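Imprimir | Enviar por correo electrónico

# Clemenar: notas sobre mesas por recoger

Bienvenidos, y gracias por llegar hasta este README, que ha ido creciendo un poco a su aire.

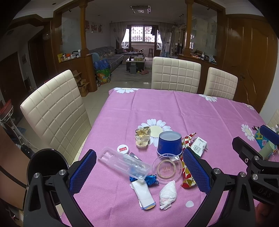 ¿Hay que vaciar la mesa entera antes de sacudir el mantel?

Primero se retira todo lo que no sea miga: envoltorios, tapas, bandejas y servilletas. Solo entonces se cogen las cuatro esquinas y se sale al balcón, con calma y mirando si hay ropa tendida en el piso de abajo.

## De qué va esto

Clemenar reúne 358 fichas sobre ese rato tan poco lucido que viene después de merendar, cuando la comida se ha terminado y queda el envase. Empezamos Zoia Bilyk y yo con las mesas de casa, y luego Matvii Bondarchuk nos pasó las suyas de Grustthorpe (¡una maravilla, tiene unos manteles preciosos!). Cada ficha habla de una sobremesa y de lo que conviene hacer con sus restos.

El mantel de margaritas, el rosa tirando a morado, es de mis favoritos. Encima hay una bandeja alargada de plástico translúcido, una tapa redonda transparente, una tarrina azul, un cartón blanco aplastado y varios envoltorios, uno de ellos azul y brillante.

## Cómo agrupamos los restos

- Envoltorio: todo lo arrugado que envolvía algo, sea cual sea su color.
- Tapa: va en ficha propia aunque esté al lado de un recipiente. No emparejamos a ojo.
- Bandeja: con o sin nervaduras.
- Cartón: plegado, aplastado o entero.
- Papel: servilletas y pañuelos.

Las normas de reciclaje cambian mucho de un municipio a otro, así que la columna "contenedor" es una sugerencia nuestra y puede quedar en blanco.

## Pendiente

Quedan 60 fichas sin revisar, casi todas de cartón. Kyrylo Holovko quiere terminarlas en septiembre y yo le he prometido ayuda y café. Si encontráis una errata, escribid a Nicanor Cifuentes, que lleva la lista y contesta siempre, a veces con bastante retraso.

Última revisión: 13 de agosto de 2026

Imprimir | Enviar por correo electrónico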